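Zistidau Home Skills Evening Course
Handout for Unit 5: Folding and Storing Knitwear

Welcome back, everybody, and thank you for bringing so many sweaters last time (I have never seen the coat hooks so full!). As promised, these notes cover what we went through with the knits, plus a few things I rushed past when the clock got the better of me. Please keep them with your Unit 4 sheets on sorting, as we will lean on both when we get to closets.

Let's start with the surface, which I know sounds dull, but it makes the rest so much easier. You want something flat, clean and big enough that the sleeves can lie all the way out to the sides. A table is lovely if you have one that long. Most of us don't, and the bed is where the folding really gets done at home. A soft quilt swallows the edges of a sweater and leaves you chasing creases, so pull it off first, or lay something firmer over it. A woven bamboo mat, the kind many families put on the bed for summer, does very nicely and gives you fine straight lines to square a hem against.

Now the fold itself. Lay the sweater face down and smooth it from the middle outward with flat hands – no tugging, please, especially at the ribbing. Bring one side in to the center, sleeve and all, then turn the sleeve back down along the body. Do the same with the other side. Fold the bottom third up, then fold once more toward the neck and turn the whole thing over. Patterned knits are good ones to practice on, because the stripes tell you straight away if you've gone crooked.

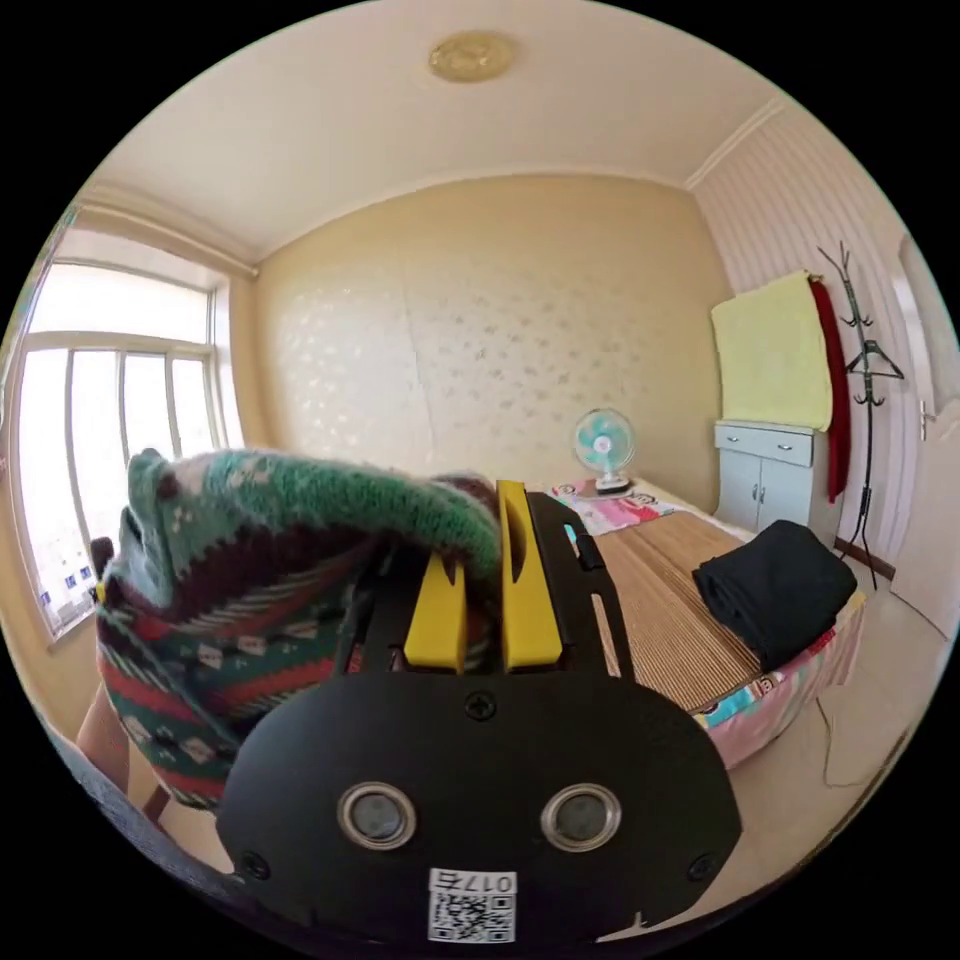
Should a heavy sweater ever go on a hanger?
For an hour or so of airing it will come to no harm if the hanger is broad and padded, but for storage a heavy knit belongs folded on a shelf or in a drawer, where its own weight can't pull the shoulders out of shape.

A word about drawers. Several of you use the Brovum method of standing everything on edge, and it is wonderful for T-shirts. Thick sweaters tend to slump over and unroll at the cuffs, so I would stack those flat, no more than 6 to a pile, with the heaviest at the bottom. Thin cardigans can stand up perfectly well. If your drawers are shallow, make two short piles and leave the tops loose enough that the drawer closes without a push.

Before anything goes away for the season, wash it or air it well, and make sure it is completely dry, cuffs and seams included – those thick ribbed edges hold on to damp much longer than the body does. Empty the pockets too, if there are any.

For next time: fold three knits of different weights at home and leave them stacked overnight. Bring the one that gave you the most trouble, along with a pillowcase, and we'll begin Unit 6 with bed linen.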